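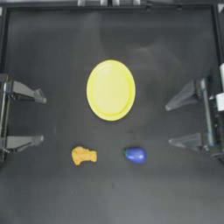 Brendeck Interview Recorder
Sold by Gellura, Citley
$247 with lav mic and pouch
In stock. Ships next working day.

Overview

Small two-track sound recorder for documentary interviews. Clips to a belt, slides in a jacket pocket, sits on the floor behind the chair. One lav goes in track one, room mic or second lav in track two. Press the red button, hold a second, done. Built for people shooting on their own or with one other person, where whoever runs camera is also watching levels, asking questions and moving the lamp.

Runs 14 hours on a charge with the screen dimmed. Less with the screen on full, a good bit less in the cold. Charges off any USB-C block, keeps recording while it charges.

What's in the box

Brendeck recorder
Kirui lav mic, black, with foam cover
Spare foam cover (you will lose the first one)
Pouch with belt loop
Short USB-C cable
Locking adaptor for the mic jack
Quick card, one side English, one side Spanish

Memory card NOT included. Takes microSD. Format it in the recorder before the first job, not in the computer.

Recording

WAV only. 24 bit or 32 bit float, pick in the menu. Float is the default and we'd leave it there. Somebody whispers for half an hour about their grandmother and then slaps the table laughing, both are usable. Files are bigger. Cards are cheap.

Files split themselves when they get long, no gap at the join. Drop them end to end in the timeline and they line up. If the battery dies mid take the file is closed first, so what you had up to then is still there.

Markers: tap the side button during a take and it drops a marker in the file. Up to 2000 markers on a card. Most editing programs read them on import. Good for when the subject says the thing you drove all day for, tap, keep nodding, find it later.

Names: type a prefix once at the start of the day (last name, reel, whatever) and every file gets it plus a number. Do it. A card full of numbered files with no name is a bad Sunday.

Lock: slide switch on top. Locks all buttons incuding power. Use it whenever the recorder is on a person. People sit down, people lean back, buttons get pushed.

Sync

Timecode in and out on the small jack. Jam it in the morning, again after lunch. Also has a scratch out, so you can feed the camera a guide track if the camera has a mic input. No timecode on your camera? Clap. Works fine, has worked for a long time.

The clock holds its time with the power off, but not with the battery run flat. After a full drain check date and time before you roll.

About the lav

Kirui lav that comes with it is decent, a little bright. Sits well under a cotton shirt with a bit of tape. Under anything shiny or stiff it will rustle, same as every lav. The clip turns both ways. If you already own lavs with a locking 3.5 plug they should fit straight in. Other plugs, ask us first, wiring varies by maker and a wrong one gives you silence or a hum.
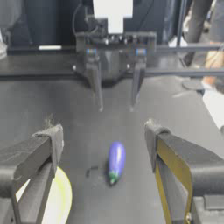 Toy eggplant on a dark gray tabletop.

Using it for archive work

A lot of our customers make history films and half of the job is sitting in someone's kitchen with a shoebox of tapes. Track two takes line level, so you can run a cassette deck or reel player straight in. Menu, Input 2, Line. Turn the limiter off for that. Play thirty seconds of the loudest bit you can find, set gain, rewind, go.

Turn the beep off too (Menu, Sounds) or you get a beep at the head of every transfer. It's not recorded but it makes people jump.

Not a substitute for a proper transfer if the tape is in bad shape. Sticky or moldy tape goes to a lab. Don't play it once "just to check."

Note from the shop

Refugio Tovar took one of these out for most of March on a film about a closed cannery, sit-down interviews mainly, some walking. His notes, shortened:

Menu is slow to start with, quick once you know it. Headphone amp is loud enough outdoors. Belt loop on the pouch is tight on a wide belt. Screen hard to read in direct sun, tilt it. Never lost a file. Wished the red light was dimmer, it shows through a thin shirt. (You can now turn it off, update 2, see below.)

Ita Nic Giolla cut the same film and asked us to say: please record half a minute of room tone in every room, nobody talking, fridge back on if it was on. Recorder has a Room Tone button in the quick menu that does a timed thirty seconds and puts ROOM in the file name. She would like you to use it.

Firmware

Ships with update 2. Adds the light-off option, fixes the headphone click on stop, fixes marker times on split files. To check yours: Menu, About. If it shows anything older, copy the update file to the card, put card in, hold the red button while powering on. Takes a couple of minutes. Don't pull the card out while the bar is moving.

Basics

Tracks: 2
Inputs: locking 3.5 mm mic, 3.5 mm mic/line
Plug-in power: on/off per input
Headphone out: 3.5 mm
Timecode: in/out
Battery: built in, 14 hours
Card: microSD
Body: black
Price: $247

What it doesn't do

No XLR. No wireless, you can't listen in from across the room without adding a transmitter. No phone app. Not waterproof, light drizzle inside the pouch is OK, rain is not. Battery can't be swapped in the field, so carry a power block on long days.

If you need more than two people miked at once buy a bigger mixer, don't stack these. Lining up three recorders gets old fast.

Rental

We rent them as well, day or week, same kit. Card still not included. Pick up from the Citley counter before 10 am or have it shipped. Weekend counts as one day if you collect Friday afternoon. Bring it back charged if you can, somebody usually wants it in the next hour.

Lost foam covers, no charge. Lost lav, we charge for the lav.

Students and first films: ask about the rate. A short letter or an email from your program is enough.

Returns and repair

Thirty days to return, any reason, box and all the bits please. One year on faults. Bent jacks are not a fault but we fix them in house and it doesnt cost much. Wipe your cards before sending anything back. We don't listen to what's on them but you've made promises to the people in those interviews.

Also fits

Brendeck long pouch (thigh strap)
Kirui lav, white
Kirui spare foams, pack
Timecode cable, straight or right angle

Questions, email the shop or call the counter. Email is quicker on shoot days, half of us are out.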